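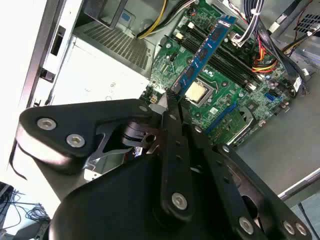 Workshop Electrical and Housekeeping Inspection – Murnthorpe Building, Ground Floor
Inspector: Sharada Shetty
Visit: Tuesday, 10:00 a.m. start
Ratings: S = satisfactory, A = attention needed, N = not inspected

1. Exits and walkways

1.1 Main exit clear and unlocked during working hours: S
1.2 Rear exit clear: A
Flattened cartons stacked against the door leaf. Moved during the visit. Same comment as January.
1.3 Walkways kept to marked width: S
1.4 Exit signs lit: A
Sign over the Brennan store room is dim on the left half. Replace the unit; the lens is cracked and a new tube alone will not close this item.

2. Fixed electrical

2.1 Panel door closes and latches: S
2.2 Circuit directory present and legible: A
Directory still lists the old paint booth. Circuit 13 is unlabeled. Trace and label.
2.3 Clearance in front of panel: S
2.4 Outlet covers intact: S
2.5 Ground fault outlets trip on test button: A
Sink outlet did not trip. Tagged out of service. Do not reset – replace.

3. Cords and portable equipment

3.1 Extension cords not used as permanent wiring: A
Orange cord behind the compressor has been in place since the last visit. Sedow to quote for a fixed outlet.
3.2 Plugs and strain relief undamaged: S
3.3 Power strips not connected in series: S
3.4 Test tags current: A
Over 90 percent in date. Overdue items are the shop vacuum and both heat guns.

4. Benches

4.1 Bench frames bonded to ground: S
4.2 Equipment unplugged before covers are removed: N
Observe at next visit.
4.3 Power supply units left closed: S
4.4 Wrist strap points tested: A
No log sheet at the second bench. Test results cannot be accepted without one.

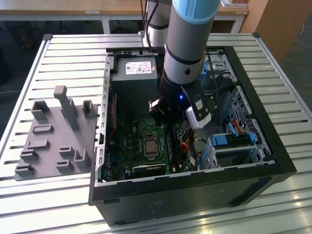
Item 4.3. Tower on its side with the side panel off; power supply at upper left of the case.

4.5 Food and drink kept off benches: S

5. Fire equipment

5.1 Extinguishers mounted and accessible: S
5.2 Gauges in the green: S
5.3 Monthly check initialed: A
Two months blank on the Perkus bay extinguisher. Back-filled initials will not be accepted.
5.4 Smoke detectors free of dust covers: S

6. Lighting

6.1 General lighting adequate for task: S
6.2 Emergency lights hold for 90 minutes: N
Test needs to be run after hours. Schedule with the building office.

Follow-up

Items 2.5 and 1.2 to be closed before the next shift. All other A items within 10 working days. Send photos of completed work for 1.4 and 2.2; the remainder will be checked on site.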